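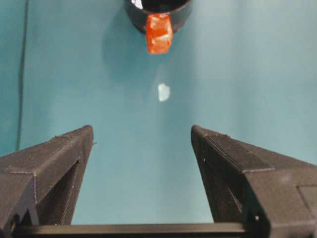 Printed gripper fingers over a teal work surface, with a black cup and a translucent orange object. View from the wrist camera.

Home Work Vacancies Suppliers Contact

September
By Engelbert Widmer
2 min read

Equipment Planner (Robotics), Otencombe

Cindeck is recruiting an equipment planner for its handling laboratory at Otencombe. The post covers the specification, costing and purchase of robot arms, grippers, wrist cameras and spares. It is a permanent post of four days a week, reporting to Engelbert Widmer.

Background

The laboratory works on the picking and placing of small household items. Grippers are fitted with printed fingers, which are made on site and treated as consumables. Arms, controllers and cameras are bought in. Purchasing has so far been divided between project leads, and the equipment register now holds 77 entries in three different formats. The planner will take over the register and the budget attached to it.

Duties

- Write specifications for new arms and grippers, covering payload, reach, stroke and mounting pattern.
- Obtain and compare quotations. Any single item above £300 needs two written quotations.
- Hold the spares budget, set at £3,334 per quarter, and report spending against it.
- Set reorder levels for filament, fasteners, cables and camera mounts.
- Record finger wear and forecast replacements for each cell.
- Plan the move of two cells to the Ornstead building, including power, benching and guarding.

Requirements

Applicants must have bought technical equipment for a laboratory, workshop or production line, and must be able to read a mechanical drawing. A working knowledge of whole-life costing is needed. Experience of printed parts is useful. Programming is not required.

Conditions

Up to 80 per cent of the hours may be worked from home once the register has been merged. Deliveries of arms and controllers must be received in person. Saturday work arises during cell moves and is repaid as time off.

How to apply

Send a CV and one page describing a purchase you planned, with the original budget and the final cost. Mark it for Apolinar Olvera, Cindeck, Otencombe. Interviews include a short costing exercise using a blank quotation sheet. Travel costs are refunded on receipt of tickets.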